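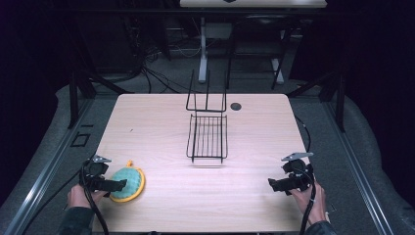
*The black wire rack and the green scrubbing brush, out on the table.*

# Dish corner, 1/9/24

Welcome to the smallest gallery on my page! I've been sorting out the washing-up things at the Gaete flat, one bit at a time. I paid 15 dollars for the rack at Costulell and I'm very happy with it – my old plastic one took up half the counter and always had that film on the bottom (you know the one).

I love how plain it is. Flat base, wires running front to back, and the two upright loops at the far end that I lean the cutting board on. It has little feet too, so I can slide a towel under for the drips.

The brush is teal-green bristles in a yellow rim, with a small yellow loop on top for hanging. I still need a hook! Skitgate has some stick-on ones I've been eyeing, but I want to see them in person first.

Mugs and the soap dish go up next, probably in November.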